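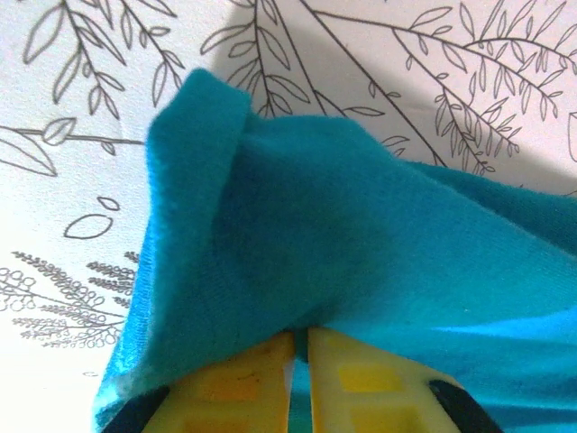 Folding and Care: Your Questions

Do I have to iron a Clemel throw?
Please don't. Fleece and a hot iron part on bad terms.

How do I fold it so it stays folded?
In half, in half again, then put something heavy on top, such as a cat.

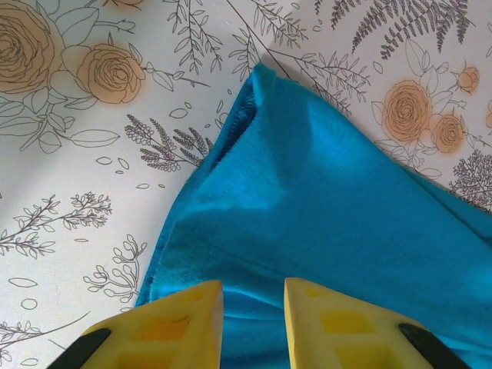
Naheed Bugti writes that she rolls hers instead, and that it has stayed put on the shelf since July. We have no objection to rolling.

Will the wrinkles come out?
Most give up after 30 minutes on a flat surface. Shake the throw by two corners first and smooth from the middle outward. 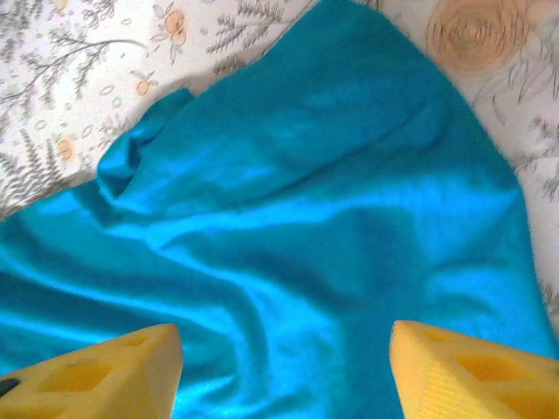 Storage is where good intentions go to die. A throw put away in a hurry keeps every crease you gave it. Long diagonal wrinkles running down from a rolled-up fold, as on the teal one, want a hand run along them before the next fold.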